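Wekine Web Services
Site Inspection Checklist: Search Visibility and Basic Security

Client: Janemholm
Inspected by: Isamu Takeda
Period: November
Pages crawled: 208

Ratings used: OK, Needs work, Fail, Not checked. Comments are for the client and for whoever picks up the repair list.

Section 1. Crawling and indexing

1.1 Robots file present and readable: OK
Comment: File loads. It still blocks the old /shop2/ folder, which no longer exists. Remove the line at the next update.

1.2 XML sitemap present: Needs work
Comment: The sitemap was made before the product section was moved. Seven addresses in it lead to "not found" pages. Rebuild and resubmit.

1.3 No important page marked noindex: Fail
Comment: The delivery information page and the contact page both carry a noindex tag. It looks like a leftover from the test site. Take it off both. This is the first job on the list.

1.4 One version of the home page: OK
Comment: The www and non-www addresses both end up at the same place.

1.5 Redirects go to the final page in one step: Needs work
Comment: Old category links pass through three redirects. Point them straight at the new address.

Section 2. Titles, descriptions and headings

2.1 Every page has its own title: Needs work
Comment: All the pages under Spare Parts share the title "Janemholm - Products." Write a separate title for each, with the part name first.

2.2 Descriptions filled in: Needs work
Comment: Missing on most of the blog. Do the service pages first, the blog can wait.

2.3 One main heading per page: OK

2.4 No hidden text or repeated keywords: Fail
Comment: The footer has a block of town names in white letters on a white background. It was put there by the previous agency. Delete the whole block. Do not move it to another page. Search engines can lower a site or drop it for this.

Section 3. Links

3.1 Internal links work: Needs work
Comment: Broken links in the main menu on the mobile layout only. The desktop menu is fine.

3.2 Incoming links look natural: Fail
Comment: The link report shows around 3,000 links from a directory network that has nothing to do with the client's trade. Client confirms a package was bought from Brumico. Cancel the package if it is still running and ask for the links to be taken down. Keep copies of all emails.

3.3 Paid links and ads labeled: OK
Comment: Only one, the Akinola banner in the sidebar, and it is tagged as sponsored.

Section 4. Security

4.1 Certificate valid on all pages: OK
Comment: Renewal is automatic. Client should still have a named person who gets the warning emails.

4.2 No mixed content: Needs work
Comment: Two scripts on the checkout page load over plain http. Change the addresses and test a full order afterward.

4.3 Content system and plugins up to date: Fail
Comment: The gallery plugin is several versions behind. Back up before updating. The last backup on the server could not be opened, so make a new one and test it.

4.4 Admin logins: Needs work
Comment: There are accounts for former staff. Close them. Turn on two-step login for the rest.

4.5 Contact form protected against spam: OK

Section 5. Images and page speed

5.1 Image files a reasonable size: Needs work
Comment: Blog header images are uploaded at full camera size and shrunk by the browser. Resize before upload.

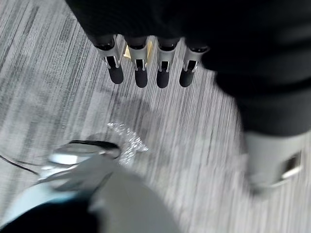
Robotic fingers over gray striped carpet

5.2 Alt text filled in: Fail
Comment: Blank on nearly all blog images. On the product pages the alt text is the file name. Use a short plain description of what the image shows, and leave the keyword list out of it.

5.3 Home page loads in good time on a phone: Needs work
Comment: The slider holds everything up. Drop it to one still image and run the test again.

5.4 Caching turned on: OK

Section 6. Tracking

6.1 Visitor statistics collecting: OK

6.2 Statistics code installed once only: Fail
Comment: It is in the theme and also in a plugin, so each visit is counted twice. Remove the plugin copy. Traffic figures will drop after this, and client has been told to expect it.

6.3 Search console access: Not checked
Comment: Login belongs to the previous agency. Client to request transfer.

Repair order: 1.3, 2.4, 4.3, 3.2, 6.2, 5.2, then the items marked Needs work.

Re-inspection: after the Fail items are closed. Send the new backup log and the Brumico cancellation to I. Takeda before booking.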